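Workshop tips: building a hand-held gripper at home

Posted 17 August 2023 by Hugo Poulain

I started my gripper in April, in the shared workshop at Nustcombe, and finished it on my kitchen table. It is a simple tool: you hold it in the hand, squeeze, and two printed fingers close on the object. Later the same fingers go on a small arm. I write down the tips that saved me time, in the order in which I needed them. My English is from school, so please write to me if a sentence is not clear.

Printing the fingers

Print one finger first and try it on the mount before you print the second. My first pair took a whole evening and the holes were too narrow for the screws. Now I make the holes a little larger in the drawing and clean them by hand with a drill bit held between the fingers, never with the power drill. The plastic melts and closes again.

Lay the finger on its side for printing. The layers then run along the length, and the finger bends before it breaks. When I printed them standing up, two of them snapped at the base.

A dark filament hides fingerprints and glue but it also hides cracks. Hold the part near a lamp and turn it slowly before you mount it.

Screws and bushings

Put in all the screws loosely, close the gripper by hand, check that the two tips meet, and only then tighten. If you tighten the left side completely and then go to the right, the tips will meet crooked.

For the bushings, I press them in with a small vise and a piece of scrap wood on each side. Do not use a hammer. If the bushing goes in too easily, a strip of paper around it is enough for testing, but for daily use it is better to print the part again.

I keep the screws in the drawers of an old Okberg cabinet. I paid 5 euros for it at a garage sale and it is the best purchase of this project.

The spring

My first spring was too strong and after ten minutes my hand was tired. Coste sells a mixed bag of 30 small springs, and I tried them one after the other. Choose the weakest one which still opens the fingers completely. Write the choice on a piece of tape and stick it inside the handle, or you will do the whole test again next year, like me.

Preparing the table

A plain, matte surface is good for practice. On a shiny one the lamp makes bright spots, and it is difficult to judge the distance between the tip and the table. Mine is white. It shows each mark, so I wipe it with a damp cloth before I start and again when I change the object.

Put the lamp to one side and quite high. Shadows are useful for judging height, but if the lamp is behind you, the shadow of your own hand covers everything.

Begin with light things that have rounded corners. A small plastic box is easier than a cup, and if it falls there is no damage. Place it a little ahead of the tool, open the fingers fully, and go forward slowly with both tips at the same height.

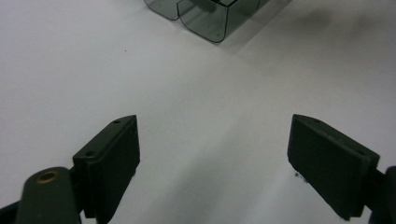
How often should the screws in the fingers be tightened?

Check them before every session during the first week, and after that one time per month. New plastic settles a little under the screw head, and most of the loosening comes in the first days.

Small things at the end

Keep a notebook. I count my practice grasps in it, and I was at 694 when the first finger wore smooth on the inside. I glued a thin piece of rubber on the new pair and I am now at 927 with no change that I can feel.

Do not use superglue for the rubber. It becomes hard and the edge lifts. The flexible glue from Watum holds better, but leave it under a clamp for the night.

Save the drawing under a new name each time you change a hole. I have lost one good version already.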